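House Rules for Hand-Held Gripper Demonstrations
Student project report, Vandton Technical College
Submitted Mar 28, 2022

When our group started collecting demonstrations in October, we were so excited to get going that we wrote down almost nothing, and by the time we had 200 recordings we couldn't agree on which ones were fit to keep. So this report is mostly about rules (sorry to anyone hoping for fast robots!), and about how we got from a long, messy wish list to the 6 we now tape up at every station.

The first rule is that the fingers begin wide open, with clear space between them and the object. For the basket task, that means you can see the loofah standing on the mesh before anybody reaches for it.

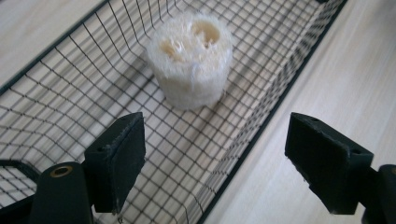 Simões objected that a fixed starting gap teaches everyone to start the same way, and that a standard ought to set a minimum and leave the rest to the person holding the tool. We talked it over for most of an afternoon and changed the wording to "at least a finger's width," which all of us could live with.

Our second rule covers the table. We borrowed it from the Jarine lab handbook and made it stricter: anything that isn't part of the task comes off the surface before recording starts, and the basket stays put between takes.

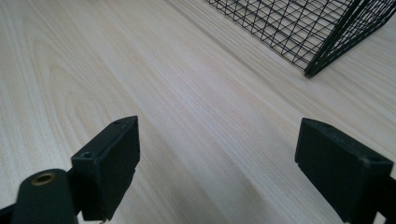

The remaining four deal with paperwork, and we learned to love them slowly. Each take gets a log line, a second person checks 10 takes from every batch, and rejected takes are kept in their own folder with a short note. Screws on the fingers are checked before each session.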